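Ikine Tabletop Set
Small household things for putting out and putting away

Item 46
Sold by Allovley
In stock, ships in 2 days

The Ikine Tabletop Set is a group of small household things that fit together on one table. It includes a square box with a knob, a red cup, utensils, a bowl and a beige board, with a cloth to go underneath. We sell it to schools, home-skills classes and families who want things to lay out, move and put back without emptying a kitchen cupboard.

Everything is light and can be lifted with one hand. The shapes are different on purpose. A cup with utensils in it needs some care to move, a bowl can be picked up by its rim, and the knob on the box is big enough to find by feel.

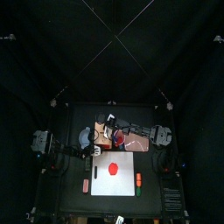
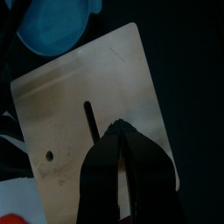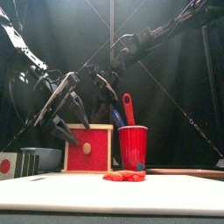 What you get

Knob box. A square box with a light natural-wood frame, a textured red front and a round wooden knob in the center. It arrives assembled. If the knob works loose in shipping, turn it by hand until it is snug and do not use pliers on it.

Cup. Glossy red plastic, a little wider at the rim than at the base. It will hold the utensils upright, but it is light, so put it on the cloth if your tabletop is slick.

Utensils. One with a red handle and one with a blue handle. The red handle has an oval hole near the end, which will go over a small hook.

Bowl. Wide rim, and it comes in light blue or gray. Tell us in the order notes if you want one or the other, otherwise we send what we have.

Board. Beige, with rounded corners, a long narrow slot and a small round hole. The finish is smooth and slightly shiny. It does pick up gray marks with use. Most of them come off with a damp cloth and a little dish soap.

Cloth. Orange-red. It creases in the package and you can iron it on low.

Using the set

There is no set way to use it. Hajar Bouazza, who wrote the activity card, starts beginners with the bowl and the cup and leaves the box until later. Her card suggests laying things out in a row along the far side of the table, then bringing them forward one at a time. More confident users can start with the utensils in the cup and take them out first.

A plain tabletop works best. Black or white are both fine, and a patterned tablecloth makes the smaller things harder to pick out. Leave space between the cup and the box – people tend to knock one while reaching for the other.

The activity card is printed on both sides. The back has a list for checking the set before you put it away.

Cleaning and storage

Wash the cup, bowl and utensils by hand in warm water. Do not put the knob box in water. Wipe the wood frame with a barely damp cloth and let it dry with the front facing up. The board can be rinsed but should be stood on its edge to dry so that water runs out of the slot.

The set goes back in its shipping carton. Put the board in flat first, then the bowl, then the knob box. The cup and utensils go in the corner that is left, and the cloth fills the gap.

Please note

This set is for handling and practice. We do not sell it as tableware, and the cup and bowl should not be used in a microwave.

The older Zastard version had a different cup, and its utensils are slightly too long for this one. If you are replacing part of a Zastard set, write to us before ordering.

Spare parts

Cups, cloths and utensils can be ordered singly. Knobs are free if yours is lost. The board is made for us by Karagiannis and spare boards usually take longer to arrive than the rest. The next batch is due in June.

Returns

You can return the set within 60 days if all the parts are there. Used sets are fine as long as nothing is broken. Parts questions go to Junhao Hou at the Allovley parts desk – please include your order number and say which bowl color you have.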